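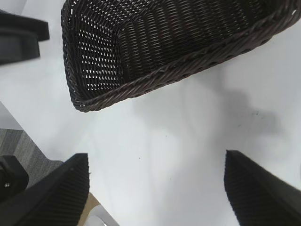
Visita ao dia aberto do laboratório de manipulação da Sotetow

Terça-feira, 27 de setembro

A convite da Sotetow, desloquei-me às instalações da empresa na rua Grarau para assistir ao dia aberto do seu laboratório de manipulação robótica. Registo neste espaço as notas que tomei, com a ressalva habitual: escrevo na qualidade de antigo técnico de manutenção industrial, hoje aposentado, e não de especialista na matéria.

A sessão teve início às nove e meia, com uma apresentação institucional de vinte minutos. Foi explicado que o laboratório se dedica, desde julho do ano passado, ao estudo da preensão de objetos de uso doméstico, no âmbito de um programa interno denominado Gudness. Inscreveram-se para a visita 337 pessoas, distribuídas por turnos ao longo do dia. O meu grupo, o segundo da manhã, contava com 40 visitantes, número que me pareceu excessivo para a dimensão da sala.

Os postos de demonstração

O percurso compreendia quatro postos. Nos dois primeiros exibiam-se tarefas de empilhamento com peças de plástico, já conhecidas de quem frequenta feiras do setor. O terceiro, reservado à calibração, encontrava-se em manutenção durante o nosso turno.

Detive-me sobretudo no quarto posto, dedicado aos cestos. Sobre um tampo branco e liso fora colocado um cesto de trama castanha muito escura, semelhante a rattan sintético, com o rebordo espesso e entrançado. A pinça do robô, de dois dedos pretos, tem as faces interiores estriadas. Perguntei pela razão das estrias e foi-me respondido que se pretende aumentar o atrito sem recorrer a uma força de aperto superior. A resposta é coerente com o que se praticava nas garras pneumáticas do meu tempo, embora nessas o desgaste do relevo obrigasse a substituições frequentes.

O cesto entrançado é, segundo os responsáveis, um dos objetos mais exigentes do programa. A trama deixa passar a luz pelos intervalos, o que perturba a estimativa de profundidade, e o rebordo arredondado admite várias pegas possíveis, nem todas estáveis. Acresce que um material flexível cede sob pressão – circunstância que uma caixa rígida não apresenta. Até à data da visita, o laboratório contabilizava 2658 ensaios com objetos desta natureza, dos quais uns 300 realizados apenas no último mês.

Questões colocadas pelo público

O período de perguntas foi breve, mas proveitoso. Uma visitante quis saber se o sistema reconhece o conteúdo do cesto antes de o levantar. Foi esclarecido que não, e que os ensaios atuais incidem somente sobre a aproximação e a pega. Outro participante inquiriu sobre a eventual comercialização, tendo a empresa declarado que não existe calendário definido. Mencionou-se ainda uma colaboração com um parceiro em Cabanatuan, nas Filipinas, para a recolha de dados com cestaria de fabrico local. Teria apreciado mais pormenores sobre este ponto, que foi tratado em duas frases.

Observações finais

A organização cumpriu os horários e os técnicos responderam com rigor, inclusive quando as perguntas eram pouco favoráveis. Lamento a ausência de documentação impressa e o ruído do sistema de ventilação, que dificultava a audição a quem ficasse nas filas traseiras. A sinalética entre o parque de estacionamento e a receção também merece revisão – fui um de vários visitantes a entrar pelo cais de cargas.

A Sotetow informou que pretende repetir a iniciativa e que as inscrições serão novamente gratuitas, mediante preenchimento de formulário. Aos leitores que tencionem participar, recomendo a escolha do primeiro turno e a chegada com um quarto de hora de antecedência, visto que o registo à entrada se faz individualmente.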